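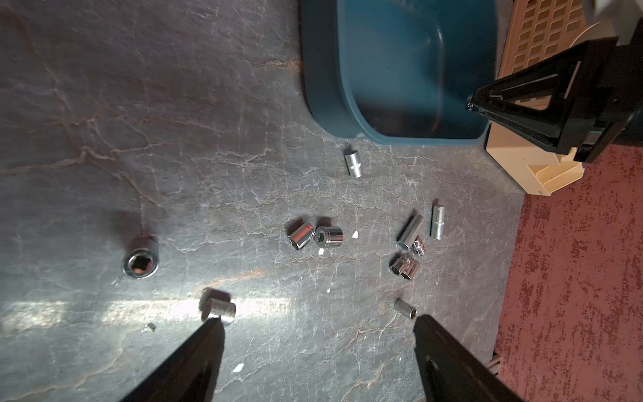 Luzius Aigner told me years ago that a socket set is only a set on the day you buy it, and I've been arguing with him in my head ever since. He keeps his in the molded case, every size in its own little nest, and he can spot a gap from across the garage. I keep mine in a bin. A plain plastic bin, no foam, no rails, no labels. And I'm here to say the bin is better!

Okay, hear me out. The molded case is lovely in the store. Then you get it home, you use three sizes over and over, and you have to press each one back into a slot that fits so tight it pops its neighbor out. Close the lid a bit crooked and the whole lot slides around anyway. I've had two of those cases. The latch on the second one (a Jemus, bought on sale in November) gave up before the first winter was over, and after that it was just a very awkward box.

With a bin you tip everything out on the table, you see the lot, you grab the one you want. Short ones stand on end, long ones roll over on their sides, big ones you can find without your glasses. When you're finished, you sweep them back in with your forearm. It takes no thought whatsoever, and at nine in the evening with greasy hands I have no thought left to give.

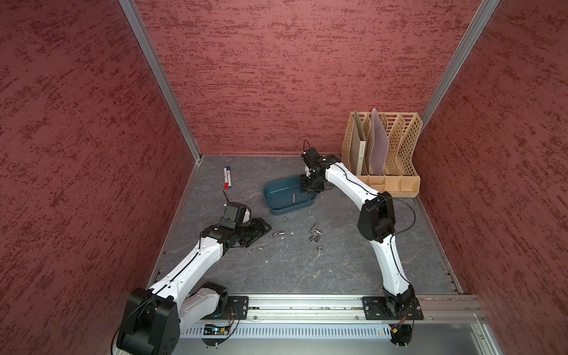

But don't you lose the small ones that way? wrote Marlene under my last piece on this, and fair enough, yes, I've lost a few. I lost them with the case too, though. A 12 goes missing because it's still stuck on the end of the ratchet, or it's in a jacket pocket, and no amount of molded plastic will call it home.

What does help is a shallow tray. I came around to trays slowly. A deep bin is fine for storage, but a low one with a rim is what you want next to you while you work, and whatever you've just taken off the ratchet goes straight in there. I like a loud color, too. Chrome on a dark surface is easy enough to see, but a bright tray is where your hand goes without looking.

My other rule is that pens are tools. A marker lives with the sockets at my place, and half the time I need it more than the ratchet. I put a dab of color on the sizes I use most. Luzius thinks this is vandalism.

He did offer to buy me one of those 200-piece cases for my birthday. I said I'd take it, as long as he doesn't mind where I keep what's inside.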